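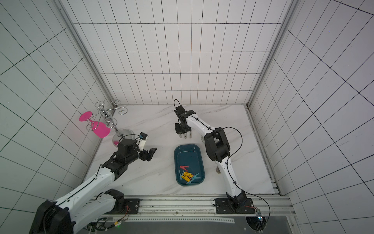 I have been bugging the folks at Prarow for months to let me come see what they're doing with their motion software, and last week they finally gave in. I'm glad I pushed! The short version of the news is that Pramon, their planning and control package for two-arm setups, gets its first public release this month, and the part I care about most is the new shared planner. Up to now each arm got its own plan, and a checker ran afterward to see if the two plans hit each other. If they did, one arm waited. With the new version both arms are planned together as one big machine, so the left gripper can be out over the floor by the wine-glass stand while the right one reaches in toward the back of the table, and neither has to sit out a turn. For two arms bolted next to each other on the same rail, that matters a lot.

Malsha Sivakumar, the lead on the planner, sat me down with a laptop and walked me through the logs (she talks fast, and I type slow, so forgive me if I smooth over some things). The old setup spent a surprising amount of its time waiting. She'd pull up a timeline and you could see these long flat stretches where one arm was parked and the other was finishing up. "It was polite," she told me. "It was way too polite."

The test job she uses for most of this is a mixed one. There's a tray of clothespins in red, yellow and light blue, and there's a pink plastic wine glass that hangs upside down from a wire holder. The clothespins are a perception problem more than anything, piled on top of each other so the software has to decide where one ends and the next begins. The glass is more about the path. You can't come at it from just any angle with that curly wire in the way, and the stand is back in the corner near the tile, so the planner has to think about the wall too.

The team logged 910 runs of that job for this release. Of those, 517 went through the old planner and the rest through the new one, and Malsha says the median run dropped by 5 seconds. I asked if that was a big deal and got a look. If you run the same thing all day, then yes, it's a big deal.

What I didn't expect to like so much was the replay tool. Every run gets saved with the camera feed, the joint positions and whatever the planner was considering at the time, all lined up on one slider. You drag it back to the moment things got weird and it shows you the paths it threw out and a plain-English note on each one -- "wrist too close to post," that kind of thing. I've used a fair number of these packages and usually you get an error number and a shrug. I spent way longer than I should have dragging that slider back and forth.

It's still rough in spots. Clear plastic and glass give the depth estimates trouble, and the round base of the glass holder has its own entry in the known issues list. For now you can draw a keep-out zone by hand and the planner will respect it, which works fine if your stand never moves and is a pain if it does. Malsha has a fix for that on her list for May. Setup is also fussier than I'd like. You have to calibrate both arms against each other before the shared planner will even start, and the instructions for that are, um, short.

Hlongwane, the company that was first to try it outside the building, has been on the preview since the summer and sent back 363 bug reports, most of them closed now. I traded a couple of emails with their team and they sounded happy, though they'd like the replay files to be a lot smaller. Same here! My download of a single afternoon's runs took all through dinner.

Pramon's shared planner goes up for download in October 2021, with the replay tool included and no extra charge for the second arm (the old license counted arms, which always bugged me). People already on the older version can keep their saved jobs, but they'll need to redo the calibration. Prarow is also giving a hands-on session at the Sitidport meetup later in the month, and I'm planning to be there with a list of questions about that keep-out zone business. If you have one you want me to ask, drop it in the comments and I'll add it.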